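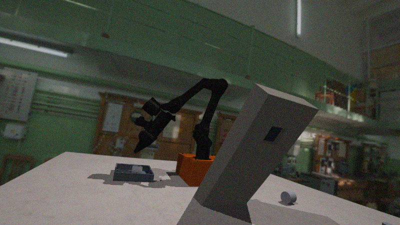
*Simulated view of the tray task, with the arm over the table and the gripper above the tray.*

# Putudwood Tray Task

Simulation episodes and scene files from the student robotics club at Bailly. The set covers one task: pick up a small part from the table and put it in the tray. Club members built the scene, drove the arm by keyboard or gamepad, and saved the runs they wanted to keep.

Version of 26 Aug 2019. Maintained by Nicanor Villaseñor.

## Why we made it

The club enters the Nundar student challenge, and the practice rules came out in July. The real arm is shared with two other classes, so most of our practice time is in simulation. We wanted one fixed set of runs that everybody could train and test on. Before this, each pair had their own recordings and the results could not be compared.

## Contents

- `episodes/` – 100 recorded runs, one folder each
- `scene/` – table, tray, parts and arm model
- `backdrops/` – the workshop hall used behind the table
- `splits/train.txt` – 85 runs
- `splits/test.txt` – the remaining runs
- `tools/` – replay and export scripts

Each episode folder has rendered images, joint positions, gripper commands and a short `notes.txt` written by whoever drove the arm. Some notes are only a word or two. We left them the way they were.

## Scene

The arm is black and stands on an orange base on a white tabletop. The tray is dark gray, shallow and open. The other objects are plain gray shapes with no texture. We tried colored parts early on and the first models just learned the colors, so we dropped them.

Object positions are random at the start of each run. The camera also moves between runs, and the tilt setting is on by default. To turn it off, set `camera_tilt: 0` in `scene/config.yaml`.

The hall is only a backdrop. Nothing in it can collide with the arm.

## Running a replay

```
cd tools
python replay.py --episode 6
```

Add `--slow` to step through with the space bar. If the arm shows up without its base, the mesh path is wrong – check `mesh_root` in the config file. On the lab computers the path should point to the Fludgate drive.

## How runs were labeled

A run counts as a success if the part is inside the tray walls and the gripper is open when the run ends. A part balanced on the rim is a failure. Two members labeled each run on their own, and Nicanor decided the ones they disagreed on.

## Known problems

- The gripper fingers sometimes pass through the tray wall at high speed. Three runs in the training split have this.
- Cylinders keep rolling longer than they should. Friction is set too low and we have not settled on a better value.
- Shadows are softer than under the lights in our real room. Models trained only on these images did badly on the real arm.
- Joint positions are in radians, but the old export script writes degrees. Use `export_v2.py`.

## Adding runs

Open a pull request with the episode folder and the line for the split file. Do not rename existing folders. New runs go in train only – the test split stays fixed until the challenge is over.

## Use

Free for classes and clubs. Please keep this file with the data if you pass it on.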